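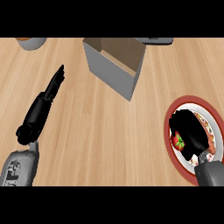 Vilja Partanen argued in the last planning review that the grasp success number should stop being the headline figure, and that whoever joins next ought to be judged on how the two arms share a table without waiting on each other. The job below was rewritten along those lines.

Software Engineer, Bimanual Planning and Control
Wanik, manipulation software group
Posted 22 Jul 2022
Location: Bimadby office, up to two days a week remote
Contract: permanent, full time

Background

Wanik develops Forkix, a planning and control stack for two-arm tabletop manipulation. Work is done in simulation first. A tabletop task is defined by a scene file, a goal predicate and a time limit. Forkix receives rendered camera frames and joint states, and returns joint position targets for both arms and both hands. The current regression suite holds 2416 task instances and runs every night. A change is merged only if the suite shows no loss on any task family.

The open problem is coordination. Each arm has its own planner, and a small arbiter decides which one may enter shared space. The arbiter is conservative. On tasks where one arm picks an item from a plate and the other has work elsewhere on the table, the second arm is often held at a safe pose for longer than the geometry requires. We want to replace the arbiter with a joint planner that has a fixed computation budget.

Main tasks

Design and implement the joint planner in C++, with Python bindings for the task layer.

Replan at 20 Hz on a standard workstation, with a defined fallback when the budget is exceeded.

Maintain the collision models for the arms, the hands and common tabletop objects, including open containers, where a convex hull is not acceptable.

Work with the perception side on pose estimates for objects partly covered by a hand.

Extend Thomas, our internal replay and logging tool, so that a failed run can be stepped through with planner state and camera frames on one time base.

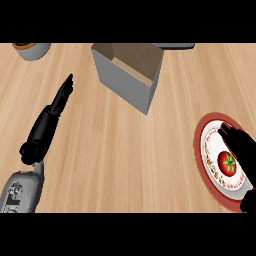 Thomas at present stores the chosen trajectory but discards the rejected candidates. It is therefore slow to establish why an approach direction was preferred. The successful applicant will be expected to correct this within the first few months, before the planner work begins in full. The log format may be changed, provided that old logs can still be read.

Required

A degree in computer science, robotics, control or a related field, or equivalent work.

Good modern C++ and working Python.

Practical knowledge of sampling-based or optimization-based motion planning. Applicants should be able to state the limits of the method they know best.

Experience with at least one physics simulator, including contact tuning.

Useful but not required

Multi-finger hand control. Real-time Linux. Scene generation and domain randomization. Experience in profiling code that shares a machine with a renderer.

Terms

Fifteen is the usual number of interview minutes given to the applicant's own questions; more can be arranged. Paid leave is 32 days a year, public holidays not included. There is no on-call duty. Overnight suite failures are handled the next morning by rotation. The start date is open, but should fall no later than December.

How to apply

Send a resume and one page on a planning or control fault you have traced to its cause. State the symptom, the measurements taken and the fix. Code samples are welcome if you are free to share them. Cover letters are not read. Applicants on the short list receive a small planning task with a scene file and a reference solution, and are asked to comment on the solution in writing. They are not asked to write a new one.

Questions on the technical content go to Vilja Partanen through the application form, with "joint planner" in the subject field.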